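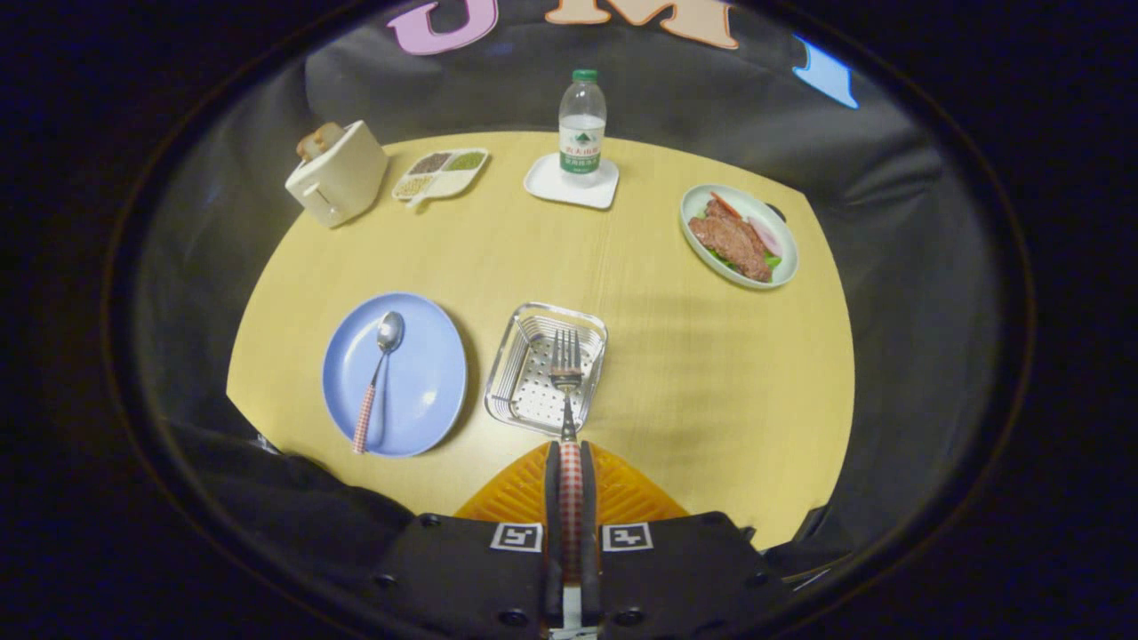 Figure 3. Round wooden table, pale yellow, with a dark gray fabric backdrop.

January
Ezekiel Mbeki and Chinyere Isah

This site uses cookies to remember your reading preferences. Accept all | Manage settings

4. Sorting at the curb and sorting at the yard

The pickup records used in this section come from Viraser, a household clearance firm working out of a single yard in Akinola. Viraser gave us its job sheets for 2,277 completed pickups. A job sheet lists the crew, the time of arrival, the truck, the crew's estimate of the load as a share of the truck bed, and the place where each part of the load was finally dropped. The last field was filled in by the yard office and the others by the crew.

Crews used one of two methods. Under curb sorting, items were separated as they came out of the house and placed in different parts of the truck. Under yard sorting, everything was loaded in whatever order it came to hand and separated later on the concrete pad behind the office. The firm had no written rule on which to use. Crew leaders told us they decided on arrival, mostly by looking at the stairs, the parking and how far along the day was.

This matters for the comparison. Jobs that were sorted at the curb were more often ground-floor jobs with a driveway, and those jobs are easier under any method. We therefore compare pickups only within groups that share the same floor level and the same type of parking. Sheets with either field blank were left out of the comparison but kept in the general description of the firm's work in Section 3.

Load estimates needed some care. Crews wrote them as fractions, and two crews looking at the same truck did not always agree. Isah rode with the crews and wrote her own estimate before seeing theirs on 25 loads. Her figures were usually lower. The difference was largest for loads made up of bed frames, shelving and other bulky pieces with a lot of air between them — a full-looking truck could be fairly light. We did not correct the job sheets for this, and readers should treat volume as the crew's opinion of volume.

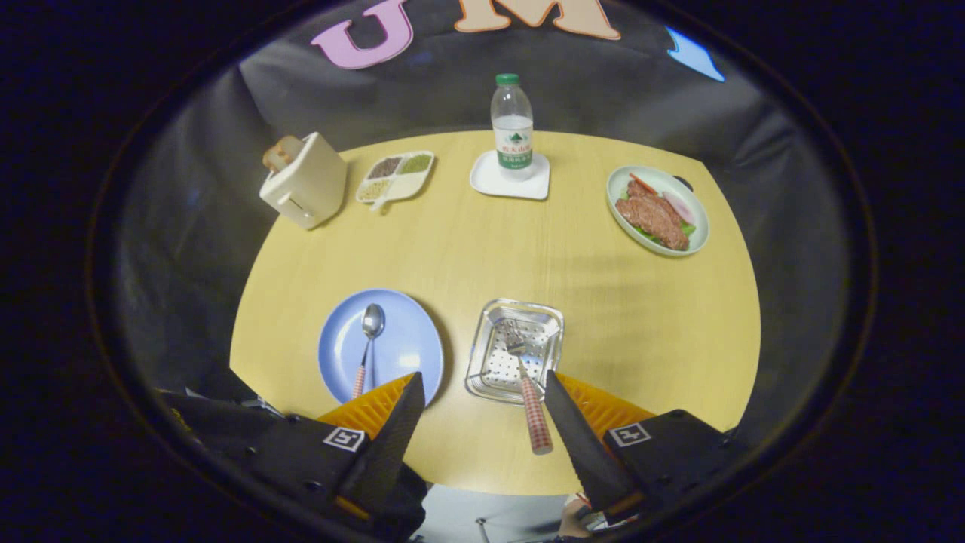
Figure 4. Tabletop with a light blue plate, a spoon with a checkered handle and a square perforated tray of stainless steel.

Within the matched groups, curb sorting took longer at the customer's address and shortened the work at the yard. The two effects did not cancel for every kind of job. For small loads the extra time at the address was slight, and the yard time saved was also slight, so the choice of method made little difference. For whole-house clearances the yard time saved was larger, mainly in cases where metal had been kept apart from upholstered furniture. Garage clearances fell between the two and varied a good deal from one job to the next.

Where the material ended up is a separate question. Viraser took reusable goods to Triltar, a resale warehouse, and scrap metal to the Zillberg transfer station. Triltar turned away furniture with torn fabric or water marks. Crew leaders said that chairs and dressers loaded under the yard method were more likely to arrive scratched, having traveled beneath heavier items. The sheets record only that an item was refused, with no reason given, and we cannot test the claim from them.

Two further limits apply. Yard time was logged by truck and not by job, so when a truck carried more than one pickup we divided the time by estimated load, which brings the volume problem described above into the yard figures as well. Also, one crew leader accounted for a large share of the curb-sorted whole-house jobs. Leaving that crew out narrows the difference in yard time but does not change its direction.

Disposal fees are taken up in Section 5, using the weigh tickets from Zillberg.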